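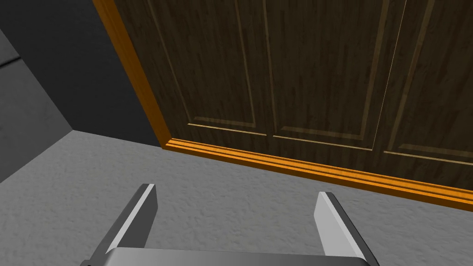 Suche im Forum Erweiterte Suche Los

Thema: Budget Türen-Projekt – Greifer kaufen oder erstmal nur Simulation?
Verfasst im April von zsumampouw, 5 Antworten

zsumampouw
Moin, muss bis Monatsende eine Zahl abgeben. Aufgabe: Arm mit Zweifingergreifer soll Türen öffnen, Kassettentüren, dunkles Holz, Zarge drumrum. Simulation läuft, Hardware haben wir noch keine. Angebot von Wulden für den Greifer liegt bei 2.953 Euro, ohne Flansch und Kabel. Kevlow will fast 700 für Ersatzfinger. Ist das normal??

b_dwivedi
Normal ja, schön nein. Flansch unbedingt gleich mitbestellen, bei uns lag der Greifer 5 Wochen im Schrank weil der Adapter fehlte. Wartungsvertrag würd ich weglassen.

Tierney_C
Seh ich anders. Gar nichts kaufen jetzt. Erst in der Sim klären, ob zwei Finger für eure Klinken überhaupt reichen. Öffnungsweite, Fingerlänge, alles noch offen, oder? Und dann steht das Geld schon in Metall da.

b_dwivedi
@Tierney_C Sim sagt dir nix über Reibung an einer echten Klinke. Und nix über Lieferzeiten. Wer im Herbst testen will, muss jetzt bestelen.

zsumampouw
Stimmt beides irgendwie. Klinkenmaße hab ich noch nicht, kommen von Stamdale. Leihgerät evtl? Zepeda verleiht angeblich, hat da wer Erfahrung?

evaristo_a
Ja, Zepeda, hatten wir. Lief ok, Kaution aber heftig und die Finger waren ziemlich abgenutzt. Vorher Fotos machen! Miete wird beim Kauf angerechnet, muss man aber schriftlich haben.

Nicanor V.
Bitte nicht nur den Greifer rechnen. Prüfstand mit Tür und Zarge, Schreiner, Kraftsensor, Schutzzaun. Bei uns waren 32 Prozent vom Gesamtbudget Kleinkram, den keiner auf der Liste hatte. Und die Tür selbst – Massivholz ist schwer, der Arm muss das auch halten können.

zsumampouw
Ok, plane jetzt Miete plus Prüfstand, Kauf als Option ins nächste Jahr. Ersatzfinger streich ich erstmal. Danke euch, Zahl geht morgen raus.

Tierney_C
Ersatzfinger würd ich grad NICHT streichen, wenn die Leihdinger so runter sind. Aber gut, dein Budget.

Kontakt | Impressum | Nach oben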